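Parby standing coat rack, four months in

I went back and forth on this one for ages. We have a hallway that is basically a corridor with ambitions, no closet, and plaster walls that crumble if you so much as look at them with a drill. So wall hooks were out. What I wanted was a plain old wooden coat rack, the kind with a pole in the middle and hooks up top and legs that spread out at the bottom, like the one my dentist had when I was a kid.

There are a lot of terrible ones out there! I returned two before this (one had a pole that came in five pieces and wobbled at every joint, the other smelled so strongly of varnish that we kept it on the balcony for a week). Then Beca Trevor from my pottery class told me she'd had the Parby for years and it had survived two moves and a teenager, so I ordered it that same evening.

It came in a long flat box, a bit crushed at one end but nothing inside was hurt. Putting it together took me 60 minutes, and I'll be fair and say a good chunk of that was me attaching one leg upside down and then refusing to believe it. The instructions are drawings only. Step 3 is the confusing one. Look at the little notch on the leg, it goes toward the pole, and once you've got that the rest is easy. You get an Allen key in the bag, but it's a flimsy thing and I switched to my own pretty quickly.

The color is warmer than it looked on the store page. I was expecting a pale honey and got something a lot closer to orange-brown, and for the first few days I wasn't sure about it. Next to our gray floor it looks great now, kind of cheerful, and I've stopped noticing that it doesn't match the bench.

Okay, how it holds up. Winter coats: yes, as long as you spread them around. If you hang three heavy ones on the same side it starts to lean, and my husband's wool coat plus a full tote bag on one hook will take the whole thing over. I know because it went down in the middle of the night and scared the life out of both of us. Since then the heavy stuff goes on opposite hooks and we haven't had another crash. I also put felt pads under the feet, partly for the floor and partly because one leg was a hair shorter than the others (the felt took care of that).

The hooks themselves are nice and wide at the ends, so they don't poke bumps into the shoulders of knitwear. I had a Clivine rack in my old apartment with skinny metal pegs and every cardigan I owned had little horns. Scarves do slide off the Parby if they're silky. Hats are fine. Umbrellas are not, there's nothing at the bottom to catch them, so ours still lives in the corner by the door making a puddle.

Moving it is the part I like best. It's light enough that I can pick it up by the pole with one hand, tip it over at an angle to get through a doorway, and set it down in the next room when we have people over.

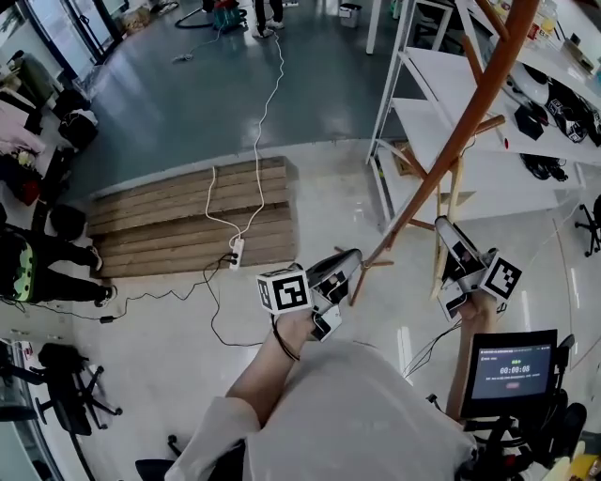
I do grab it fairly low down when I carry it, because the top end has a mind of its own and I've already clipped the hall lamp once. Watch the legs too. They stick out farther than you think and I have caught my little toe on them more often than I'd like to admit.

After four months the screws where the legs meet the pole had worked a bit loose, so I gave them all a quarter turn and it firmed right up. I'd do that after the first couple of weeks if I were starting over. The finish has one small scratch near the base from the vacuum. No chips on the hooks, no splinters anywhere.

Things I'd change: a heavier base, a ring for umbrellas, and a better drawing for step 3. Things I wouldn't touch: the hooks and the height. I can reach the top without stretching and long coats still clear the floor.

I'm giving it 4 stars out of five. If you live alone or you're a household of light jackets, it's probably a five. If everybody in your family owns a giant parka, get something you can bolt to a wall, or buy two of these and split the load. My sister is coming in April and has already asked if she can take it home with her, and the answer is no, Kulsoom, get your own!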